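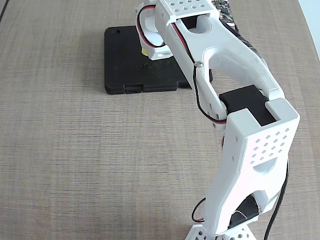 Re: [table-surfaces] Woven tops: cleaning and lifting at the edge
From: Ingeborg Ehlers
To: table-surfaces list
Thursday, 16:42
Message 153 in this archive

Yeison Mosquera wrote:

> I have taken over two worktables with woven tops, one Söderlund and
> one with no label. Both are beige and fine in the weave. The Söderlund
> has started to lift at the front edge. The other is flat but has gone
> dull where people rest their forearms.
>
> Three questions. Can the dull area be washed in place? What adhesive
> for the edge? And is it worth sealing the whole top afterwards? I was
> offered a tin of Zemwood clear and would like to use it up.
>
> Yeison

Yeison,

In order.

Washing in place. Yes, provided you find out first whether the weave is coated. Put one drop of water on a corner and leave it for a minute. If it stands up as a bead, the top is coated and you can wipe it with a damp cloth as often as you like. If it sinks in, treat it as cloth and keep the water down.

For an uncoated top I mix a level teaspoon of plain soap flakes into 500 ml of warm water, wring the cloth until it no longer drips, and work along the threads in one direction, then along the other. Do the full width of the top even if only the forearm area is dull. A washed patch in the middle of a beige weave shows up far more than the original mark did. Go over it again with clean water and the same well-wrung cloth, then dry with a towel laid flat and pressed. Don't rub. Leave it overnight with nothing standing on it.

Use no washing-up liquid with colour in it, and nothing abrasive. A fine weave holds powder cleaners in the crossings and you will be brushing them out for weeks.

Edge. Before buying anything, find out how far the lift goes. Slide a strip of stiff paper under until it stops and mark the place with tape, then repeat every hand's width along the front. On mine (also Söderlund, 600 mm deep) the loose part ran much further to the left than I had thought from looking at it.

Old adhesive has to come off both faces. On the board it scrapes. On the back of the weave it doesn't, so I rolled it off with a fingertip, which is slow. I then used Pralluno paste, brushed thinly on the board only. If you put it on the weave it comes through, and it dries darker than the threads. Cover with baking paper, then a straight batten, then clamps. Tighten until the batten touches along its full length and stop there. Mine had a day under clamps and is still down.

If the threads at the edge have frayed by more than about 3 mm, trim after gluing and not before. The paste holds the ends while you cut.

Sealing. I would not. Zemwood clear is sold for bare wood, and I have only seen it on a woven top once, at Mercedes Ospina's workshop. It filled the gaps unevenly and the surface became glossy in some places and flat in others. She ended up replacing the covering. Zoila Quispe has had better results with two thin coats of a matt water-based finish from Mutine, but on new material, stretched and clean. On a top that has been worked on for years I don't know how it would behave – perhaps she can comment.

One correction to my own message of last March. I wrote that a cool iron through a cotton cloth will lay down a raised thread. It does on uncoated weaves. On coated ones it leaves a shiny spot, as Sigrún Þórarinsdóttir has since found out on the underside of hers. Please test with water first there too.

If you can post the width of your unlabelled top and say whether the covering wraps round the edge or stops at it, somebody may be able to tell you the maker.

Ingeborg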